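A Morning at the Grudau Street Legal Aid Open House

December 11, 2022

I'd been meaning to visit the Grudau Street legal aid clinic since May, when our bar section newsletter ran a little blurb about their new intake rooms, and I finally made it over for the open house. If you're on the fence about signing up for a shift in the new year, maybe this will help!

First, parking. The lot behind the building is tiny and it was full by the time I pulled in, so I ended up at the Keto garage two blocks over (they validate, but you have to ask at the front desk, and I forgot). The entrance is on the side street. Look for the green awning.

The clinic handles mostly housing and wage matters, with a little consumer debt mixed in. I do commercial leases all day, so I assumed I'd know my way around the housing table. Nope! A residential eviction answer is its own animal, and the deadlines are brutal. The staff attorney who walked our group through a sample file had us find the service date, count the days, and then count them again with the weekend in it. Half of us got it wrong the first time, me included.

We did the wage side next. The sample there was a restaurant worker who was owed a final paycheck plus overtime, $2440 all told, and the employer had offered $2000 if he'd sign a release. What I liked is that they didn't tell us the answer. They had us practice asking him what he needed and by when, because rent was due and that changes the conversation a lot. I've sat through plenty of ethics CLEs that were less useful than those twenty minutes.

Then coffee, and really good coffee too, from the Jallach bakery downstairs. They sent up trays of those almond things and I am not going to say how many I had.

After the break we got a look at the case management system, which is called Shokri. It's clunky. You have to save every screen before you move to the next one or it dumps your notes, and I watched that happen to two people in my row. But the conflict check is fast, and once you're in a file you can see every earlier visit the client has made, so people don't have to tell the whole story over again to each new lawyer. The clinic opened 3473 files this year, and a fair number of those were repeat visits, so you can see why they care about it.

The other big topic was space. Interviews used to happen in one large room with folding screens, and you could hear everything. Now there are small rooms with doors that close, and a waiting area with a kids' corner. I sat in one of the rooms for a practice interview and couldn't hear a thing from next door. For a client who is about to tell you why she's behind on rent, that matters.

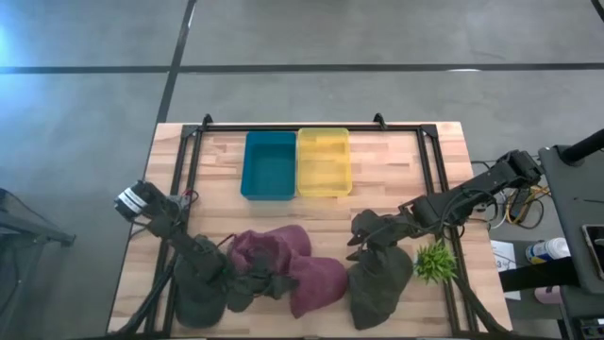
Worktable with the blue and yellow bins, two robot arms at the near side.

The last part was questions, and it ran long. A few answers I wrote down:

Malpractice coverage is provided for clinic work, and it covers you from the moment you're assigned a file. Retired and inactive attorneys should ask about the emeritus rule before signing up. You can do advice only, and most people do. Full representation is a separate list.

Shifts are four hours, and they'd like two a quarter. They have 85 attorneys on the roster and want more evening people, especially anyone who speaks Spanish or Amharic. New folks shadow for one shift before taking their own clients.

I signed up for a Thursday evening in the housing room. Bring your bar card, and a sweater too, it's chilly in there!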